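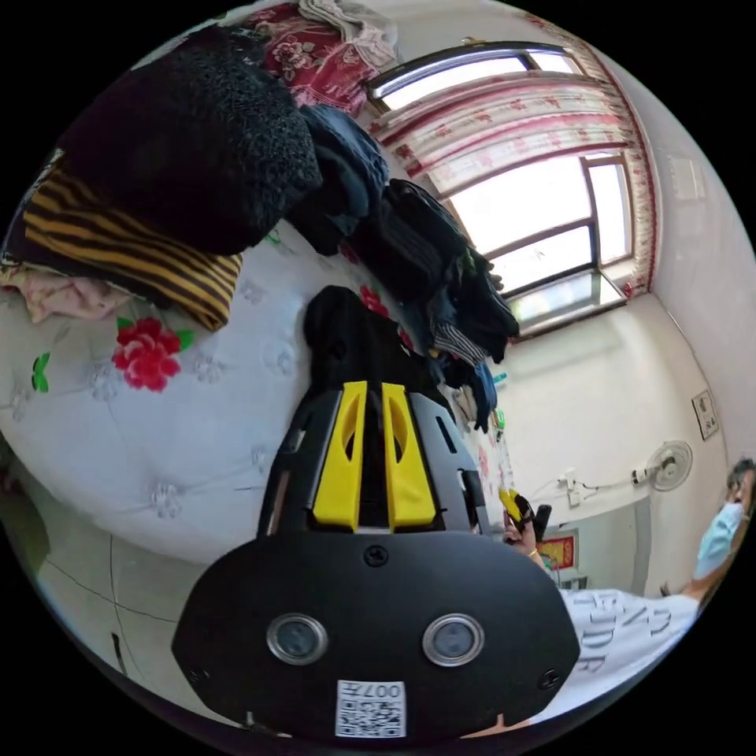 August, 9:40 at night

Spent the evening on the budget. Yolanda Giraldo wants a number from me before she signs off on anything, and I have been putting it off because the number keeps moving.

What we have to decide is how many hand-held grippers to buy for the home recordings. Landetti sells the plain version for 199 each if we take 40. Skondham is dearer per unit but includes the spare fingers and a carrying case. I wrote both down on the same sheet and then had to start over, as the Landetti price leaves out the lenses. That is the kind of thing I would like to see on the first page of a quote.

Bedrooms are most of the list for the first month. Folding, sorting, clearing a bed. Heaped blankets and dark jackets on a flowered bedspread are slow work, and I have to budget for slow. I had 70 homes down at one visit each. Anneliese Fröhlich says to plan on two visits for a third of them, and she has done more of these than I have. So that is more travel, more hours, and more wear on the fingers.

Fingers are the part I keep underpricing. They are small and they look cheap, so I put them under "other" last time and we ran out. This time they get their own line. I set aside 700 for fingers and screws and will not let it be moved to anything else.

Storage: the Zuston drives are fine, keep using them. Charging cases: wait. Labels we can print ourselves. I want one person to own the list of numbers, so that two units don't go out with the same code.

Called Chávez about repairs. They will take units in batches but not singly, and they want them boxed. Turnaround is two weeks — too long if we only buy what we need, so I added four spares. Yolanda will ask about the four.

Still to do: ask Landetti for the price with lenses, get the Skondham quote in writing, fix the travel line. Anneliese is sending her mileage in the morning.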